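Packing Away Winter Sweaters So They Come Out Smelling Good

Last updated 01/07/2026

I love this job! I know most people put it off until April, but I pull out the sweaters I haven't touched all season in January, right when the holiday stuff goes back up to the attic and I'm already in a sorting mood. One afternoon gets it done, and you'll have a closet you can move your arm through again.

What you need

Wool wash (any gentle one), two big towels, a sweater comb, cedar blocks, a fine sandpaper, and some flat boxes. Shallow is so much better than deep. I used one giant tub for years and the sweater I wanted was always at the very bottom — now I keep each box to 4 or 5 sweaters and everything stays easy to find.

Step 1. Sort on the bed

Lay everything out flat and check elbows, cuffs and underarms in good daylight. Hold each piece up to the window too, and look for pinholes. If you find even one, seal that sweater in a bag and put it in the freezer for a full week before it goes anywhere near the others. Moth larvae go for wool that has been worn, so a sweater you only had on for one dinner still counts as dirty.

Step 2. Wash and dry flat

Cool water, a small squirt of wool wash, ten minutes of soaking. Press the water out without twisting, roll the sweater in a towel, kneel on the roll (very satisfying), then lay it flat on the second towel and nudge it back into shape. Thick cables can take two days. Please wait for them! Damp wool in a closed box will smell musty by spring.

Step 3. Comb off the pills

Only when it's fully dry. Short strokes, all in one direction, with the fabric held taut over your other hand. My neighbor Jianguo Luo taught me to start under the arms, where a slip won't show, and it's the best tip I've had on the whole subject.

Step 4. Set out the box

I do this part in the bedroom, with the box open and everything within reach. Wipe the inside with a dry cloth, then line it with plain white tissue.
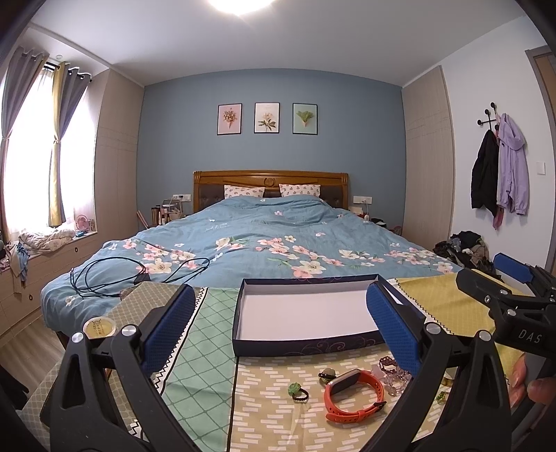
Step 5. Fold and fill

Lay the sweater face down, fold the sleeves straight across the back, then bring the hem up in thirds. Heaviest at the bottom, lightest on top, a sheet of tissue between each. Stop before you have to push the lid down. Squashed wool holds its creases for weeks.

Step 6. Add cedar and label

Sand the cedar blocks for a few seconds until you can smell them again, wrap them in tissue so the oil doesn't touch the knit, and tuck one in each corner. Cedar helps keep moths away but it won't kill an infestation, so don't skip the washing. Write the contents on the short end of the box, the end you'll see on the shelf.

Cashmere goes in a box by itself at my house. Under the bed is fine if the floor stays dry — otherwise use a high shelf away from outside walls.

Contact | © 2026 Storcombe Home Notes | Back to top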